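Home News Opinion Letters Town Notes Contact

The Case for the Shared Table

By Mererid Harries

The Nundstead library closed its lunchroom in July. The room is now storage for the summer book sale, and the plan is to make it a second computer room by winter. I think this is a mistake, and I don't think it is a small one.

I ate lunch in that room for 13 years. I worked across the street at Kalla, the shoe repair and key shop, and there was no place to sit behind our counter. The library had a long table, a microwave and a sink. You brought your own food and sat wherever there was a chair. Some days I talked to people and some days I read the paper.

The argument for closing it was about numbers. The library says the room served 343 people in its last full year, and the computers served 741 in the same period. I accept both figures. But the first one comes from a sign-in sheet by the door, and regulars stopped signing it years ago. I never signed it after my first month. A policy should not rest on a clipboard.

The larger point is that a town needs indoor places where a person can sit down and eat without buying anything. We have parks, and they are fine in good weather. We have restaurants, and they are fine if you have the money. Between those two there used to be a good deal more. The church hall on Hullitcombe Road had soup on weekdays. The old bus station had benches and a counter. Both are gone, and the people who used them now eat in their cars or don't stop to eat at all.

I have heard it said that people prefer to eat alone. Some do. I often do. Eating alone at a shared table is different from eating alone in a parked car, though. At the table someone may ask to borrow the salt. A man named Subramaniam sat across from me for most of one winter before we said more than good morning. When I had my hip done that spring, he brought my library books back for me.

The cost was also raised at the meeting. The microwave died last year and a new one was priced at $300 with the wiring. That is real money for a small library. It is also less than the town spent on the new planters in front of the post office, and I would have been happy to see a jar put out for it.

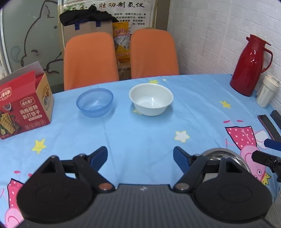 A shared table doesn't have to be handsome, and I would warn anyone who wants to bring one back against spending much on it. The lunchroom table had a burn at one end and a leg that needed a folded card under it. People sit down where there is a place to put food. A light blue cloth with stars and cartoon pigs on it, creases and all, and a couple of bowls set out on top would do as well as anything from a furniture catalog. Children would like it better, and I doubt the adults would complain. What matters is that the door is open at noon and that no one is asked what they are there for.

I would like the library to keep half the room. Put the new computers along the window wall, where the outlets are, and leave one table by the sink. If that can't be done, the front room of the town office sits empty through the middle of the day and has its own water tap. Leena Kokkonen at the library desk is taking written comments until the end of the month. I have sent mine in.

Comments (3)

Elis Prosser
I was one of the ones who quit signing the sheet. The pen was always missing.

Delphine Haddad
I see it differently. My son does his job applications on those computers and waits up to an hour for a turn. A second room would help him a lot more than a table would. I do like the idea of using the town office.

Gwenllian Morgan
The soup at the church hall ended when the stove failed inspection. The hall itself is still there and you can rent it. Has anyone asked them about lunch hours?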